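Sorting help wanted, Skorley depot
Posted May 2, 2023

Need people for the odds and ends tables. Small household stuff, mostly donated, comes in mixed and has to go out in the right tubs. Kitchen things, bathroom things, toys, clear plastic for recycling. Not hard work but you do have to look at what your picking up.

Shifts are 5 hours, mornings or afternoons, pick one. Pay is $18 an hour, $15 while training (first two shifts only). Must be 18 or over. Standing most of the time, stools if you want one. Gloves provided, bring your own if you have small hands, we keep running out of smalls.

You'd be good at this if you don't get bored quick and can tell a kitchen utensil from a craft tool. Spanish a plus. No experience needed. People who worked the January intake at Dokden, please apply again, we kept your forms.

What we don't need: drivers. Daher has the driving side, ask them. Also no liquids come through us, so a half bottle of Purex goes back to the front desk unopened, dont try to sort it.

How to apply: come by the side door at 88 Dokden Road, ask for a yellow form, fill it out there. No resumes. Short tryout same day if there's room, one bin, no pay for that part, takes a few minutes.

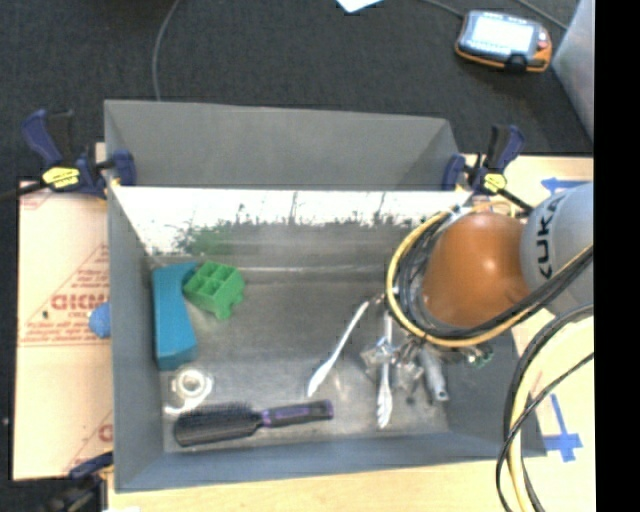 2 min read

Typical mix. The black and purple hairbrush goes to bathroom, the white utensils to kitchen, the bright green plastic block to toys. Crumpled clear plastic gets lifted off first and checked. Not sure what something is? Put it in the ask tub and keep going.

Parking in back, not on the street. Form takes ten minutes, bring ID.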